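Troser foam finger sleeves, black, pair

Spare part for two-finger grippers - fits the Vuvine tapered finger and most fingers of that shape
Part no. TS-218
Pack of 2 sleeves plus adhesive strip
In stock

I get asked about these more than anything else in the shop, so I've written down how I fit them on our own two-arm table cell. Allow 20 minutes for your first pair. After that you'll be quicker, I promise!

Park the arm with the fingers at a height you can reach and switch off at the wall. Peel the old sleeve from the tip backwards - slowly, or you'll leave half of it behind - and rub off any leftover glue with a cloth and a drop of surgical spirit. Let the finger dry before you go near it with the new strip.
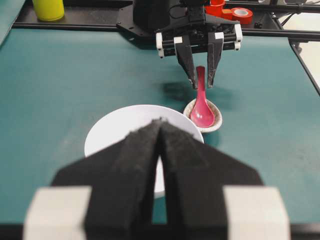

The new sleeve goes on tip first. Line up the seam with the outside edge of the finger, press down for a slow count of 5, then smooth it back towards the base with your thumb. Do the other finger the same way and close the gripper by hand. If one tip touches well before the other, lift that sleeve and shift it now, while the glue still lets you.

Power up and run your closing zero again. Please don't skip this one! I did, once, and spent a whole January afternoon blaming the motor.

For crockery and smooth plastic cutlery I like the fuzzy foam much better than bare fingers, and it's kinder to glazes too. It does pick up crumbs and fluff, so I go over ours with a bit of tape at the end of the day. Change both sleeves together, even when only one looks tired.

Also from Troser: sleeve 46 (short finger), spare adhesive strips, Skaduteo cable clips.

Not sure which finger you've got? Send me a photo and I'll have a look.
Wagner Leite, Siqueira Spares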